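Let the country kids play at home

By Tayla Trevaskis

I have been going to under-14 basketball at Murnia since before my own two could tie their shoes, and I still get a little flutter when the ball goes up. So please take this as coming from someone who loves the competition, warts and all.

The association wants every junior final played in Rallow from January. I understand the appeal, I really do. Rallow has 5 courts, proper scoreboards and a canteen that does a decent egg and bacon roll. But a final in your own town is a lovely thing for a kid — the whole main street turns up, grandparents included, and the little ones sit along the baseline dreaming about their turn.

Bekeck has a population of 1,221 and I reckon half of them squeezed in to watch the girls play Wattimena last season. You couldn't hear the siren! Try getting that crowd onto the highway at 5 in the morning for an early tip-off.

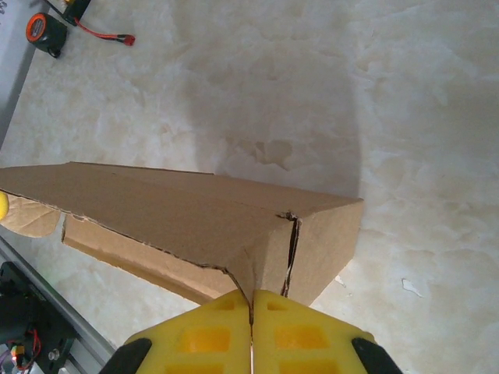

3 min read

What I'd favour is letting the team that finishes on top host, provided the floor is safe and there are two qualified referees. Rallow would still get its share of finals, probably more than its share, given how strong their juniors are (and good on them). Mums and dads can put their views to the association before the draw is settled, and I hope plenty of them do.

Contact us | © Murnia Courtside | Back to top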